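The Wire Sorters

I had never in my life wanted to know anything about wire. I want that on record, as my sister now tells people I took the Pärn job out of some lifelong passion for electrics, and I can't so much as change a plug without ringing her.

What happened was that the shop let me go in August, and I had rent to find, and Ülle Lūse, who lived under me and heard me pacing, knocked on my door with a bag of plums and said they were short of a sorter at her place. Sorting what? Wire, she said. I laughed. She didn't, and I took a plum and said yes.

Pärn was at the bottom of Iline Street, up one flight of stairs that smelled of floor polish and somebody's soup. They took in leftover wire from all over – theatres, lift firms, a factory that had made doorbells – and it came in sacks and biscuit tins and once in a pillowcase with a rose pattern. We untangled it, sorted it by colour, length and thickness, and sent it out again in little packets to people who mended things. I thought this was the silliest business I had ever heard of. By the end of the first morning I thought it was the hardest.

You've no idea how wire holds a grudge! You pull one end, gently, and the whole lot closes up like a fist. I pulled harder. Ülle reached over and took it off me without a word, turned it round, laid it down and waited, as if it might be about to say something. Then she lifted one loop over another and the end simply came away in her hand.

"You were asking it," she said. "Don't ask it. Look at it."

I said that was the sort of thing people said on mountain tops, and she said to get on with my reds.

Reds were where new people began. They showed up well and there were always more of them. You got your reds in one tray, and whatever thin stuff you found hiding in among them, the whites and the darks, went into the next one along, and you were not to touch that second tray until the first was done. I broke the rule before lunch on my second day. I'd got so sick of red that when I shut my eyes I saw it, and I thought I'd have a little go at the whites, just for the change, and of course I got the two lots hooked together and had to carry the entire mess over to Ülle like a child with a jumper stuck on its head.

She had 1,201 packets to her name by then. It was written inside the lid of her tin in pencil, crossed out and rewritten so many times that the metal had gone grey. I started a tally of my own in the back of my diary. It said 2 for quite a while.

I'll say this for the work, though, it got into my hands before it got into my head. One evening I sat down in front of the television with my late aunt's necklaces, which had been in a knot since the funeral, and when I looked up the film was over and they were lying on the arm of the sofa in a row. I hadn't thought about anything. I rang Ülle through the floor, that is to say I banged on it with my shoe, and she came up in her slippers and had a look, and said the clasp wanted mending on the long one.

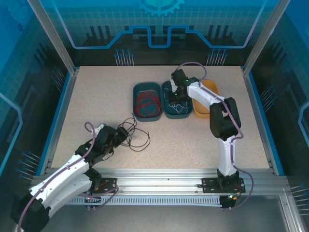
Yi-an Yang said you could always tell who had sorted a tray by how the loops fell, and that mine fell like washing off a line. I was rather hurt. I had been there five weeks and my tally had reached 60, and I'd been hoping it would come up.

"Washing's all right," I said.

"Washing's fine. It's better than when you started. When you started it was soup."

The trouble between the three of us began with the Brolik sack. It came up the stairs late one afternoon, a great dirty thing tied at the neck with more wire, and with it a letter saying that the Brolik theatre was closing and this was everything from under the stage. Most of it was brown with dust. Somewhere in the middle, though, the letter said, was a length of fine red flex that had run to the prompter's bell, and the old man who had sat in the prompter's box would very much like it back, if it could be found in one piece.

Yi-an said it couldn't. There were yards and yards of red in there, and how would we know the one from the other? We weren't a lost property office. We had the Wivemano order to get out, 108 packets of assorted, and they'd been on the telephone twice already.

Ülle didn't argue. She put on her other glasses and tipped the sack out.

I did the Wivemano packets with Yi-an, very fast and rather crossly, and every time I looked over my shoulder Ülle had a slightly smaller heap in front of her. She went home when we did. She was in before us. On the third morning I came up the stairs with my coat still wet and there was a coil of red on her table no bigger than a saucer, and she was sitting with her hands in her lap looking at it.

"How d'you know that's it?" I said.

She showed me. Along one part of it the red had worn almost to pink, in a stretch as long as my hand, and a little shiny.

"He held it," she said. "All those years, waiting for somebody to forget their words. He'd have had it between his fingers."

Well, it might have been that. It might have been a nail it had rubbed on, and Yi-an said as much, though not very loudly, and then went and found a proper box for it and lined it with tissue from the good roll. I wrote the label. My handwriting is terrible, so I wrote it three times.

We had a card back a fortnight later with a picture of a harbour on the front. He'd hung the flex on a hook by his kitchen window, he wrote, and he was obliged to us, and was the lady who found it fond of plums, as he had more than he could eat. I read it out. Ülle went pink herself, and said there was a draught from that door and would one of us see to it.

I saw to it. Then I sat down and pulled the reds towards me, and turned them round, and had a look.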